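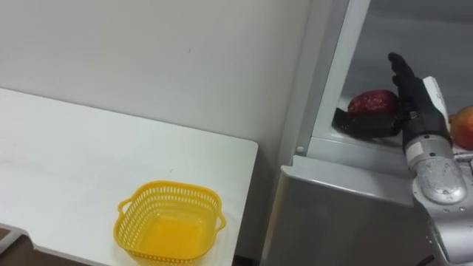
Fruit basket (refrigerator use)

A fruit basket, in household storage, is an open container with perforated sides used to carry and hold whole fruit. Baskets for kitchen use are commonly molded in one piece from plastic and fitted with a pair of handles on opposite sides. They serve as a carrier between the table and the refrigerator, and in many homes also as the container in which the fruit is kept.

Construction

The side walls are formed as a lattice of slots or small openings. The openings reduce weight and let air pass between the fruit and its surroundings. A thicker rim stiffens the wall and carries the handles. Bases are either solid or perforated; a solid base keeps grit and stem fragments off the shelf, while a perforated base drains after rinsing.

The Skoswood pattern, a common rectangular type, weighs 370 grams empty and has an outside length of 425 millimeters, measured across the handles. The related Irstead pattern has the same rim but lower walls, and is sold for use in upper compartments with limited clearance. 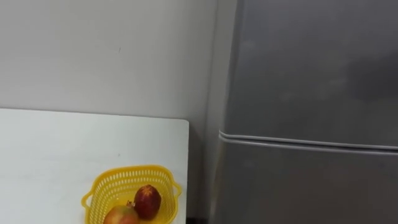

Pomegranate in a yellow plastic basket with perforated sides.

Loading

Fruit is placed in a single layer where space allows. Heavy, firm-skinned fruit such as pomegranates is set down first, and softer fruit is added beside it. Stacking increases pressure on the lowest pieces and makes bruises harder to find. Pomegranates are usually kept with the crown intact, as a torn crown can expose the rind below it to mold.

Fruit intended for storage is left unwashed or is dried completely before it goes into the basket. Pieces with broken skin are kept apart and used first.

Placement in the refrigerator

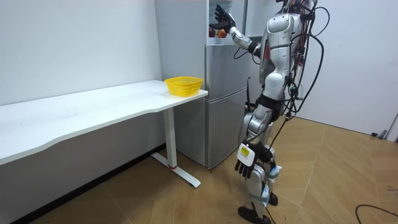
Zovville Household Reference, Kitchen Storage section

Apples keep longer in the cold than at room temperature. They release ethylene, a gas that speeds ripening in many other kinds of produce, and are therefore stored away from leafy vegetables. In two-door refrigerators the position of the fresh food compartment varies by model. Fruit should not be put in a freezer compartment unless it has been cut and packed for freezing.

Whole fruit may be set directly on the compartment floor or left in the basket. Direct placement takes less room, but round fruit can roll toward the door opening. The Marras method, named for a line of shelf liners, spaces the pieces 12 millimeters apart and leaves the same gap at the back wall, where condensation tends to collect.
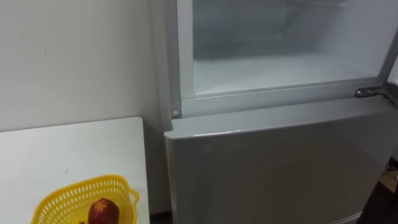 A clear compartment floor is wiped with a damp cloth and dried before loading. The front edge and the corner nearest the hinge need separate attention, as juice and crumbs gather there and can reach the door gasket. Apples held for long periods are checked every 3 weeks, and any soft pieces are removed.

See also

Crisper drawer
Ethylene
Shelf liner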